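Ticket 214 — Norau gripper, fingers not releasing / jaw width reading wrong
Status: open, waiting on parts
Queue: Koston field hardware
Opened by: Ursina Trummer
Unit: 008

Initial report

Folding task, clothes on floor mats. Fingers close fine, then stay closed after the trigger is let go. Not every time. Maybe one grasp in five at first, worse by the end of the session. Thin fabric is the worst, thick stuff mostly ok. No error in the log, session keeps recording like nothing happened.

Jaw width in the log sits at 14 mm while the fingers are plainly shut. So two problems or one problem with two faces, don't know yet.

Firmware is whatever Prantl shipped in April. Have not touched it.
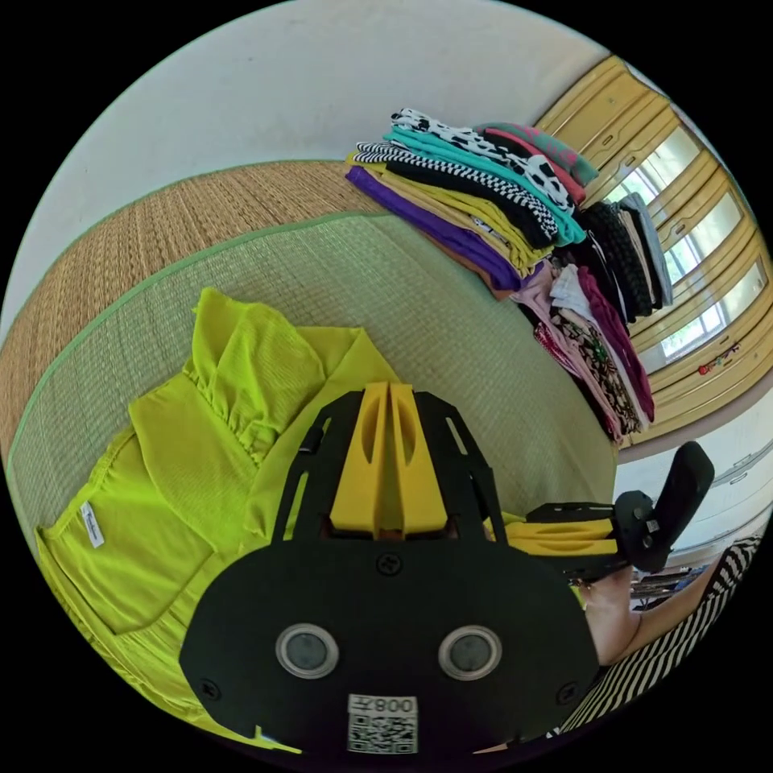 Restarted the unit, same. Unplugged, waited, plugged back in, same. Re-ran width calibration from the Grosturico tool, it passed (!) and the very next grasp stuck again. Calibration passing means nothing here imo, it only checks fully open and fully closed with no load.

Safety note, please read: when it lets go late it lets go hard. Trigger snaps forward into the fingers of whoever is holding it. One pinched knuckle so far, no broken skin. Asked the operator to keep fingertips off the front of the trigger until this is sorted.

Reply from Koston support, 9:40

Please check return spring on trigger side and send the log with timestamps. Any debris in the linkage? Do not oil it.

Update, Ursina

Log attached, 300 grasps. Late release marked by hand, I may of missed a few. Pulled the side cover. Spring is seated, not stretched as far as I can tell. Lint in the linkage, quite a lot, gray fluff packed behind the pivot. Cleaned with tweezers and a dry brush. No oil.

Ran again after cleaning. Better for roughly 2 minutes then back to sticking. 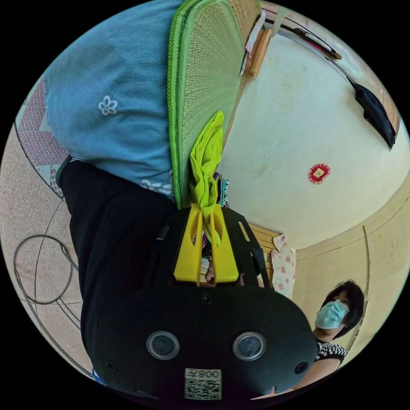
Pad wear is my next guess. The finger faces have gone tacky and thin cloth gets dragged into the slots when the jaw closes, then jams it on the way back. Cloth bunches up between the fingers too, the lime green one goes into a twisted, wrinkled column above the grip, and that is the sort of grasp where width goes wrong. With a bundle like that I'd expect a few mm, not 14 flat. So encoder is still suspect, pads or no pads.

Tried so far:
restart — no change
recalibrate — passes, no change
clean linkage — short improvement
swap USB cable — no change
swap trigger spring from the spare unit — no change

Not tried:
new finger pads (none here)
other encoder board
older firmware

Reply from Koston support, 1:15

Sending pads and one encoder board. Fit pads first, run 300 grasps, then swap the board only if width is still off. Don't change both at once or we wont know which it was. Can you confirm the width value freezes, or does it drift?

Update, Ursina

Freezes. Goes to 14 and stays until the next full open, then reads normal again. Checked it against the log in three places. Never drifts.

Taking 008 out of use until the pads arrive. Spare unit is missing its spring now so that one needs putting back together first, doing it this afternoon. Grasps marked late should be left out of the set, list is in the attachment, second tab.

Keep this ticket open. Pinched knuckle is written up separately, please link it here when it has a number.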